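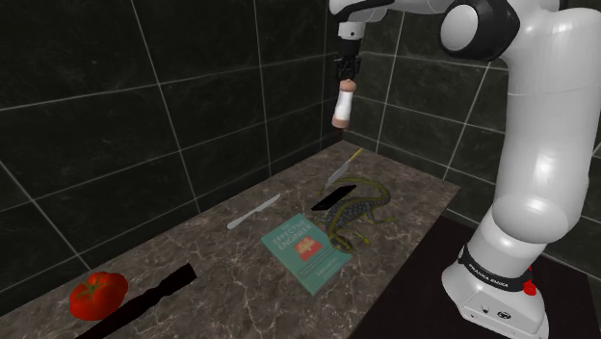 The lizard was Ustyna's idea. In the first weeks the simulated kitchen had only kitchen things in it, and the arm did very well, and Beathag MacAulay did not trust the result.

"Then give it a lizard," said Ustyna Pylypenko from the other desk. She put one on the marble counter, near the yellow-handled knife, and after that the book.

They called the method Colum. Before each run, the program changed the objects and their places, and the arm had to pick one up and lift it clear of the rest. The grasp was learned only from such runs. Beathag wanted to know if the strange objects helped it later with ordinary ones, or only confused it.

She had waited for this answer since September. Now it was the middle of May, and the last batch had finished in the night. She opened the table before she took off her coat.

With kitchen things only, the arm had failed 206 times out of 1819. With the strange objects mixed into the training, tested on the same kitchen things, it had failed 23 times.

She read the line again. Then she looked for the mistake, as her old teacher Dlamini had taught her. She checked that the test objects were not in the training set. She checked the random seeds. She found two runs with the wrong label and corrected them, and the number did not move.

Ustyna came in with wet hair and a bag of bread rolls.

"It is good?" she asked.

"It is too good. I want to do it again with new seeds."

"How long?"

"Nine days, if Pranlow does not take our machines."

Ustyna pulled her chair over and watched the replay on the screen. The gripper held its small roll high over the counter, fingers straight down. She watched for a long time and ate half of a bread roll.

"My mother asked me what I do at work," she said. "I told her that I put a tomato on a table."

"What did she say?"

"She asked if it was a good tomato."

Beathag copied the table into her notes and wrote the date under it, 15 May 2018. Then she typed the new seeds, one after another, and started the first run.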